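Saturday, October 18, 2025

Too wound up to sleep, so I may as well write it all down while the kettle boils. The mentoring night at Pasano is done, and I think it went well. I was so sure on Thursday that it would flop, and I had half a mind to ring in with a cold.

For whoever reads this when I'm gone (hello, future grandchildren, I hope you have better handwriting), the program pairs women coming back to work after a long break with people already in the trade. It started in April with a handful of us around one table at the Uminden library, arguing about what to call it. We still haven't got a proper name. It goes in the calendar as "the pairing thing" and I've grown rather fond of that.

We had 40 chairs out and I had told everybody we'd be lucky to fill half. They were all taken by the time the speeches started, and a few people were leaning along the back wall with their coats over their arms. I did the welcome, forgot to mention the toilets, remembered halfway through thanking the sponsors and had to go back. People laughed very kindly. I had practised that speech in the car all week and I don't think a single sentence came out the way I'd planned it.
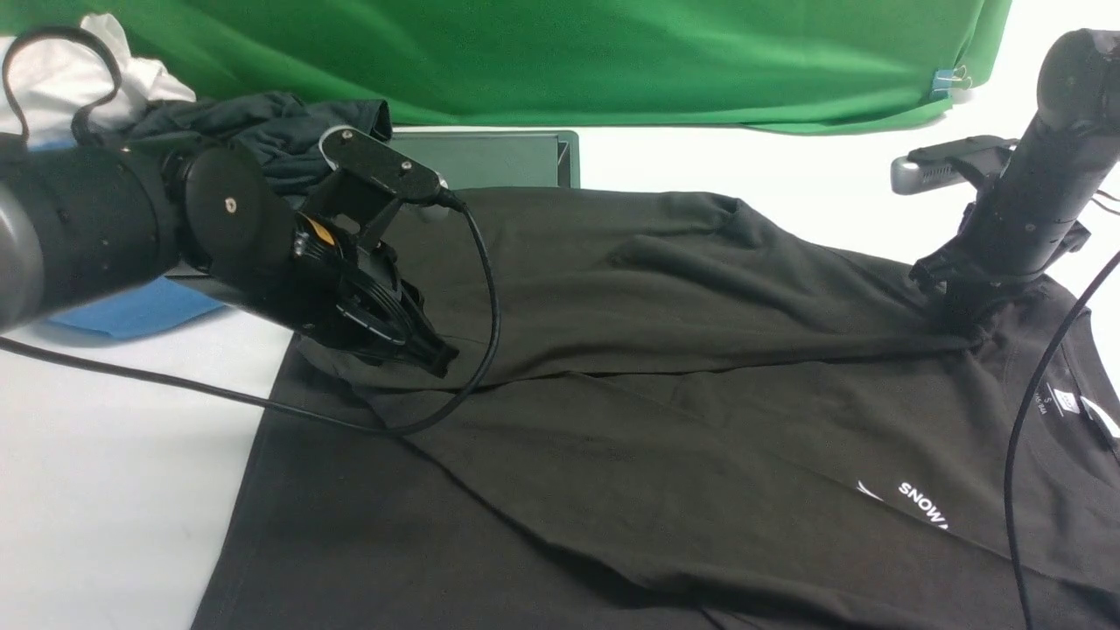
Black T-shirt on the white table.

The part I want to remember is the round of introductions. We'd asked each pair to say one thing they had learned from the other, and I had expected a lot of polite noises about confidence. What we got was a woman who'd been out of work 12 years telling her mentor, in front of everyone, that the most useful thing she'd heard from her was how to ask for a later start without apologising for it. And the mentor said she'd gone and asked for one herself the week after! I had to look at my shoes for a bit.

There was a good stoush over the job ads as well. Tamiru sent along two of theirs for us to pull apart, which was brave of them, and pull them apart we did. One asked for "unbroken experience" in the first line. You could feel the whole room bristle. The people from Tamiru took it on the chin and wrote everything down, and one of them stayed until the very end asking what we'd put there instead. I said I'd ask for the skills and leave the calendar out of it. Somebody else said to put the pay at the top and the rest would sort itself out, and she got the biggest clap of the night.

I do wish we'd done better on access. The lift was working, thank goodness, but the hearing loop gave up early on and we ended up passing the one decent microphone hand to hand, which slowed everything down and meant the quieter people talked even less than usual. I've put it at the top of the list for next time, underlined. We also need to finish earlier. I saw three or four people with little ones at home slipping out before the supper, and they're exactly the people the evening was meant for. A Saturday morning might suit them better, though then we lose the ones who work in shops, and round and round it goes.

Driltatora has offered us a room for the next one, closer to the bus, with parking as well. It's a generous offer and I was ready to say yes on the spot, but I promised to take it back to the others first. I know some of them will worry about being tied to one employer. I worry a little too, if I'm truthful. It's hard to tell people frankly what's wrong with their hiring when you're eating their biscuits.
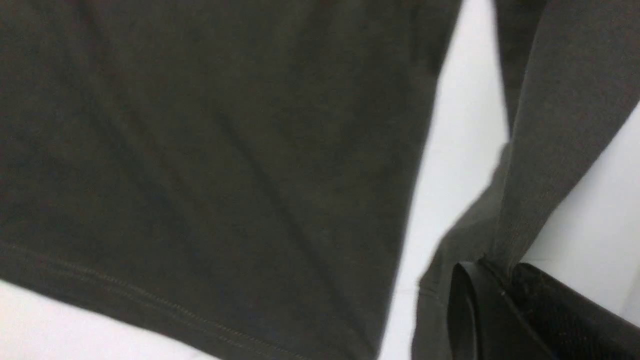 Take the room and bring your own biscuits, was what Tamiru wrote when I messaged on the way home to say thanks and mentioned the offer, and if they could sit through tonight and come out friendly then Driltatora can too. I read it twice at the traffic lights and felt much better about the whole business. I'll put it to the others just like that.

What else? The plum slice went in the first ten minutes and I never got a piece. My feet are killing me. I came home with someone's umbrella, a nice green one, and no idea where mine has got to. I also agreed to write up the evening for the Uminden newsletter by the end of the month, and I can't for the life of me think why I said yes, except that I was asked nicely and I was happy.

Two new mentors signed the sheet on the way out, so that's two women off the waiting list, and I get to ring them on Monday with the news. I'm looking forward to those calls more than anything. Kettle's gone off the boil again while I've been sitting here. Tea, then bed, and the washing up can wait until morning.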